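Lo que se queda en la mesa

Llevo desde abril montando en casa una celda pequeña para clasificar piezas, y he llegado a una opinión que en el foro de Turkham no gusta mucho: en un proyecto casero de automatización, la carcasa debería hacerse antes que el programa.

La costumbre es la contraria. Uno compra los motores, pasa tres semanas con el código y deja la caja para el final, como si fuera un adorno. Yo lo hice así con la primera versión, que llamé Mirnby. Cuando por fin la encerré, los cables no llegaban, la tapa rozaba y tuve que repetir 71 líneas de calibración porque todo se había movido unos milímetros.

Con la segunda, Bundora, empecé por las paredes. Medí, corté, pinté de blanco y lo puse todo sobre una tela en la mesa antes de escribir una sola instrucción.

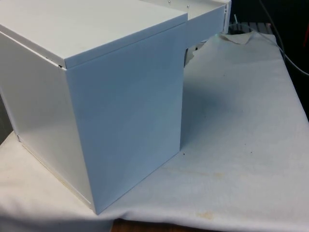 El cuerpo principal con su tapa y, detrás, el módulo más estrecho.

El hueco bajo el panel del módulo trasero me parece la mejor decisión del diseño. Puedo meter la mano por ahí sin desmontar nada, y eso vale más que un acabado cerrado. También dejé tornillos en la parte de arriba — feos, si se quiere, pero accesibles.

Se me objeta que así se tarda más en ver algo moverse. Es cierto, y entiendo que desanime. En el taller compartido de Duggan, donde corto los paneles, casi todos prefieren tener un motor girando la primera tarde. Pero un motor suelto sobre la mesa enseña poco sobre la máquina que va a existir después.

Todavía me falta fijar 6 sensores y rehacer el cableado. El programa sigue casi vacío y no tengo prisa por llenarlo.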